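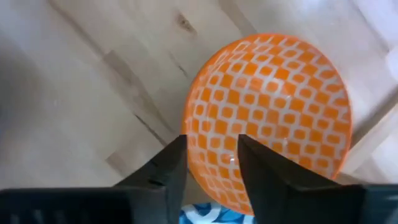

Right, crockery thread, as promised to the three of you who asked. I've spent most of September trying to sort out the kitchen cupboards in the new place and I have Opinions now.

The orange and white checked bowl is staying. I want that on record before anyone starts. Everything else in the house is up for discussion but the checked bowl is going with me to the grave.

It came from a junk shop in Gallthorpe, bottom of a box of saucers, £4 for the lot. I only wanted the bowl. Does anyone need saucers? They're plain cream and completely fine and I never use them.

What I love is that the checks go all squashed towards the edge and then there's that plain orange band round the rim holding it all in. I've been staring at it over breakfast for weeks and I still can't decide if someone sat there with a brush or if it's a print.

The lines are a bit wobbly, so I said hand painted. Amirhossein Tehrani (who did two years of ceramics at college and will bring it up if you give him half a chance) says you can print a wobbly line perfectly well and I shouldn't get my hopes up. Rude!

No idea who made it, either. Someone in the replies last time said it looked like Wusine, so I went down a massive hole looking at old Wusine pieces until 2 in the morning and found loads of spots, loads of stripes, one very ugly fish, no checks. If you know better please shout.

Anyway. The cupboards. The old system was that anything round went in a tower, biggest at the bottom, and you took your life in your hands getting the cereal bowls out. I chipped two that way and felt sick about it both times.

New system: everyday bowls on the low shelf in short stacks, serving stuff up top, and a square of kitchen roll between anything with a nice glaze. My nan did the kitchen roll thing and I used to think it was fussy. Sorry Nan.

The checked one doesn't go in the cupboard at all. It lives out on the wood where I can see it. The wood's so pale that the orange properly sings, especially in the morning when the light catches the glaze.

What to put in it though?? I tried lemons. Too much going on, it looked like a fruit machine. Onions were better, weirdly. Eggs would be lovely but I don't trust myself not to knock them.

Ettore Greco says a bowl like that wants a big heap of plain white rice and nothing else, and he cooks a lot more than I do so I might give it a go when he's next round.

Currently winning: nothing. Just empty, so you get the pattern on the inside too. My sister thinks this is a waste of a bowl. My sister keeps her post in a salad spinner, so.

Oh, and someone asked about washing. By hand, warm water, soft sponge, no scourer. I've got no idea whether it'd survive the dishwasher and I'm not going to be the one to find out.

Next job is the mugs. There are a lot of mugs. Will report back if I get out alive, and seriously, message me about the saucers.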